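Briscombe Phones and Stands

README, version 2

Briscombe is a collection of short recordings of phones being put into stands, taken out of stands, and moved from one stand to another. It has 1,771 recordings in it. If you have spent any part of your life propping a phone up against a coffee mug, you may feel the subject has already been covered, and you are welcome to close this file.

For everyone still reading: a phone stand is a surprisingly fussy piece of furniture. It has a front and a back, a lip that is either too shallow or too deep, and an opinion about which phones it will hold. The collection was put together in Tretevstead to have a decent number of these small negotiations in one place, with labels.

Quick start

Unpack the archive into an empty folder. Start with index.csv, which has one row per recording. Everything else can be found from there by recording name. The folders are:

recordings/ - the recordings, one subfolder each
stills/ - single pictures pulled from the recordings
labels/ - start state, end state and outcome for each recording
objects/ - one text file per phone and per stand
notes/ - remarks typed while things were going on, spelling left alone

If you only want to see what a phone in a stand looks like, open stills/ and skip the rest. It is the smallest folder and the one most people end up using.

What is on the table

The table is plain and pale and has patterned walls around it, dark and light slanted tiles running in zigzags. You get used to them. The phones don't, and the dark glass ones repeat the walls back at you whenever the angle is right. A layout usually has a few phones in different states of readiness: lying flat, standing in one thing, leaning in another. 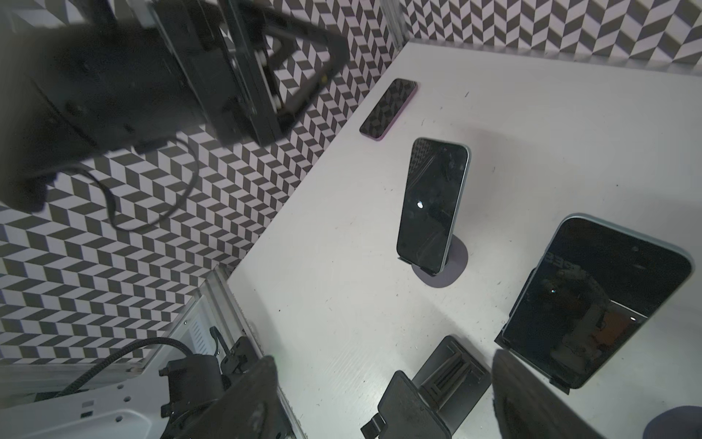 The phones

All the phones stay off for the whole recording. There are no wallpapers, no notifications and nobody's mother calling halfway through. A screen is a dark rectangle with whatever happens to be shining on it.

Sizes run from small to "won't go in that pocket." Edge color is listed in each object file using ordinary words, and the ordinary words have been a source of trouble. Purple and lilac are used for the same edges depending on the light, so the label file accepts both. Gray-blue was once two separate labels and is now one, after a long afternoon.

Fingerprints and smudges were left in place. An early plan called for wiping every screen before every recording, and it lasted until lunch. You will find the same smear turning up in recordings that are otherwise unrelated. Please don't use it to tell the phones apart. It works very well, and you will be training on grease.

The stands

Stands are sorted by how they hold the phone:

round: a round base with the phone held upright above it. Takes up little table and looks good doing it. Prone to turning when a phone goes in off center.

lip: the phone leans back and its bottom edge rests in a lip or ledge. Forgiving about width. Much less forgiving about being approached from the wrong side.

other: folding things, wire things, and one object listed as "bent." It was sold as a stand.

The Abdella is the house name for the lip stand that appears most often. It got the name early and by the time a more sensible system came along the name was in too many files to remove. If you see abdella in a label, read it as "lip, black."

What happens in a recording

Each recording starts with the table set and ends when everything has stopped moving or has left the table. There are four tasks.

1. place: a phone lying flat goes into an empty stand.

2. remove: a phone in a stand is taken out and laid flat.

3. swap: a phone leaves one stand and goes into another. This sounds like the first two tasks stuck together, and for the round stands it is. For the lip stands the phone often needs turning on the way, and that is where most of the interesting failures live.

4. tidy: everything on the table is put into a stated layout. The stated layout is in the label file as a single sentence, written the way you would say it across a room. "Big one in the lip stand, the others flat at the back." We did try a stricter wording. It was longer and people understood it less.
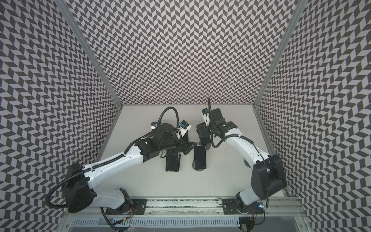 The sentences for tidy vary more than they should. "Back" always means the wall side, but "left" drifted for a while between left as seen from the front of the table and left as seen from the phone's point of view, and phones do not have one. Rows where this matters have side_checked set to yes. Where side_checked is blank, treat left and right as a rumor.

How the labels work

Outcome is one of held, leaning, fallen or flat.

held: the phone is in the stand and its weight is where the stand maker hoped it would be.

leaning: the phone is upright, technically. One corner is up on the lip, or the back is touching something it shouldn't. It would stay there until somebody shut a door.

fallen: self-explanatory. No phone was harmed enough to retire it, though one object file now contains the word "previously."

flat: the phone ended flat on the table, on purpose. Flat by accident is fallen.

The line between held and leaning was argued over more than anything else in this collection. The rule we settled on is in labels/rules.txt and runs to two paragraphs. Forty-odd rows still carry both values separated by a slash, 46 to be exact, and we have left them that way. Drop them or pick the first value. Picking whichever one makes your results better is also a known method.

What didn't make it in

The plan was for 2,000 recordings, a number chosen because it looked nice in an email. The ones missing from the final count were removed for these reasons, in falling order of frequency:

the layout at the start didn't match the written layout
the phone was put into the stand backward, screen to the rear, and the label said held
the recording stopped early
the file name had two dates in it and neither was right

The backward ones are a loss. There is something restful about a phone that has turned its back on the room. They may return in a later version as their own category.

Known problems

Reflections. A dark screen shows the walls, the lights and anything passing over it. If your method finds extra objects inside the phones, it is seeing exactly what is there, one layer too deep. Bright spots on the glass are reflected light and have not been labeled.

Shadows. Round bases cast soft shadows on the pale table that take on a bit of color. They are not a second base.

Black on black. Several stands are black and so are most of the screens. When a phone sits low in a holder, the edge between them can be hard to find. The paler-edged phones are easier.

Sameness. One table, one set of walls, one kind of lighting. A method that does well here has shown it can cope with this table. Kitchens, nightstands and car dashboards are left as an exercise, and they have crumbs.

No cases. Every phone is bare. We know that almost every phone in the world wears a rubber coat. A cased set was started in August and is the main thing planned for the next version.

Changes since version 1

Merged the two gray-blues.
Added the tidy task.
Added side_checked.
Fixed the object file that gave a phone's height as its width, which had been making it the only landscape phone in the set.
Removed the folder called new_final. It contained an older copy of everything.

Use and credit

Use it for research and teaching, change it however you like, and mention Briscombe by name and version number. Printing and storage for the collection are handled under the Mondico account, so requests for the full archive on a drive go to the Mondico desk in Tretevstead. Put the word "stands" in the subject line. Please include a postal address, and say whether you need the stills folder as a separate copy.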